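Dégât des eaux : déshumidificateur, combien de temps ?

aliki_makris
Fuite sous l'évier, parquet gondolé sur deux mètres. Tomitz me propose 19 jours de location pour 514 euros. C'est normal ?
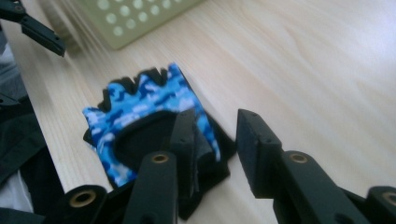
Réponse de wichai.h
Trop long. Chez moi une semaine a suffi, fenêtres fermées.

Réponse de Shobha S.
Pas d'accord. Sous un parquet collé, la chape sèche lentement - demande un relevé d'humidité avant de signer.
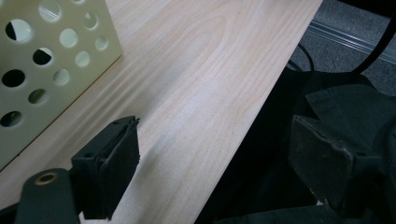 Et garde la facture, mon assureur m'a remboursé jusqu'à 200 euros d'électricité.

aliki_makris
Merci, je les rappelle pour le relevé.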